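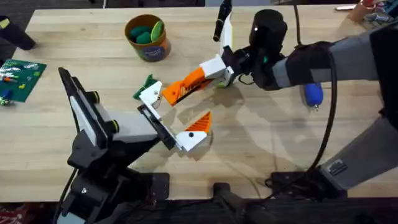 Tampos de madeira clara Girnora: perguntas frequentes

Bradeteo, apoio técnico
Última revisão: quinta-feira, 28 de dezembro

MATERIAL E DIMENSÕES

Em que sentido corre o veio?
No sentido do comprimento do tampo, em todas as medidas de catálogo. O corte com veio transversal só é feito por encomenda e tem prazo próprio, indicado no orçamento.

Qual é a espessura do tampo?
34 mm, medidos antes do acabamento. Depois de lixagens sucessivas a espessura diminui ligeiramente, sem efeito na resistência em uso normal.

Qual é o comprimento máximo numa só peça?
2675 mm. Acima desta medida o tampo é fornecido em dois elementos, com ferragem de união na face inferior. A junta fica visível e não deve ser preenchida com massa rígida.

Dois tampos encomendados em datas diferentes têm a mesma cor?
Não é garantido. A madeira clara varia de lote para lote e escurece com a luz. Se os tampos vão ficar lado a lado, devem ser pedidos na mesma encomenda, com a indicação "lote único" no campo de observações.

A madeira amarelece?
Sim. A alteração é mais rápida nos primeiros meses e mais acentuada junto a janelas. Um objeto que permaneça sempre no mesmo sítio deixa uma zona mais clara, que tende a uniformizar depois de destapada. Durante o primeiro verão convém mudar os objetos de posição de vez em quando.

MONTAGEM E FIXAÇÃO

O tampo pode ser montado no dia da entrega?
Deve primeiro repousar dois dias na divisão onde vai ser usado, na horizontal, sobre travessas, com as duas faces expostas ao ar. Um tampo encostado à parede pode empenar nesse intervalo.

Que fixação se usa entre o tampo e a estrutura?
Parafusos de rosca para madeira em furos oblongos, incluídos no conjunto de montagem ref. 3469. O furo oblongo permite o movimento da madeira no sentido da largura. A fixação com cola à estrutura anula a garantia.

Posso usar grampos de aperto no bordo?
Sim, desde que a garra abra o suficiente para a espessura do tampo. Entre o metal e a madeira coloca-se uma placa de contraplacado ou de borracha dura, em cima e em baixo. O aperto é manual, sem alavanca. Reaperte passados alguns dias, quando a madeira tiver cedido sob a placa.

A que distância do canto se aplica um grampo?
No mínimo, a largura de uma mão. Os topos lascam com mais facilidade do que os bordos longitudinais, porque aí as fibras estão cortadas.

E se o equipamento for pesado ou exercer esforço lateral?
Nesse caso recomenda-se fixação passante, com parafuso, anilha larga e porca na face inferior. O interior do furo deve ser selado com o mesmo óleo do acabamento.

A borracha mancha a madeira?
Pode manchar. As borrachas escuras contêm plastificantes que migram para o óleo e deixam uma marca castanha difícil de remover. Use feltro ou silicone translúcido nas bases que ficam muito tempo no mesmo ponto.

LIMPEZA

Como se limpa o tampo no dia a dia?
Pano de microfibra seco, ou humedecido e bem torcido, passado no sentido do veio. Secar de imediato com outro pano.

Que produtos não devem ser usados?
Lixívia, amoníaco, acetona, álcool concentrado, pó abrasivo e esfregões metálicos. Os fragmentos de palha de aço alojam-se nos poros e enferrujam, com formação de pontos negros.

Como se remove uma mancha de massa lubrificante?
Retire o excesso com uma espátula de plástico, sem esfregar. Cubra com talco ou com argila absorvente em pó, deixe atuar durante a noite e aspire. Se a sombra persistir, lixe localmente e reaplique óleo.

Como se retiram restos de fita adesiva?
Aqueça com secador de cabelo na potência mais baixa e levante com espátula de plástico. A fita não deve ser puxada a frio na perpendicular ao veio, sob pena de arrancar fibras.

RISCOS, MOSSAS E ACABAMENTO

Um risco superficial obriga a lixar o tampo todo?
Não. Lixa fina, à mão e no sentido do veio, numa faixa mais larga do que o risco para que a transição não se note. Aspirar, aplicar óleo com pano sem pelo e retirar o excedente passados quinze minutos.

As mossas recuperam?
As que não cortaram a fibra, em geral sim. Coloque um pano húmido sobre a mossa e encoste a ponta de um ferro morno durante poucos segundos. Repita se necessário e deixe secar até ao dia seguinte antes de lixar.

Que óleo vem aplicado de fábrica?
O óleo mate Ladefoged, em duas demãos, nas duas faces e nos topos. O verniz não adere bem por cima deste produto. Para envernizar, o tampo tem de ser encomendado em bruto.

Com que frequência se renova o óleo?
Uma vez por ano em uso doméstico e duas em bancada de trabalho. O teste é simples: uma gota de água que escurece a madeira em menos de um minuto indica que está na altura.

O que se faz aos panos usados?
Os panos embebidos em óleo podem inflamar-se espontaneamente. Devem ser estendidos ao ar livre até secarem ou mergulhados em água num recipiente metálico com tampa.

ENCOMENDAS E ASSISTÊNCIA

Há amostras?
Sim, com a ref. 567: uma peça em bruto e outra oleada, do mesmo lote. O valor é descontado na encomenda do tampo.

Onde se levantam as encomendas?
No armazém de Flundmont, mediante marcação. Em julho o levantamento faz-se apenas de manhã.

Que dados devo enviar com um pedido de assistência?
Número de encomenda, etiqueta de lote colada na face inferior, tipo de estrutura e descrição do defeito. Em caso de empeno, indique também a flecha medida com régua metálica ao centro do tampo.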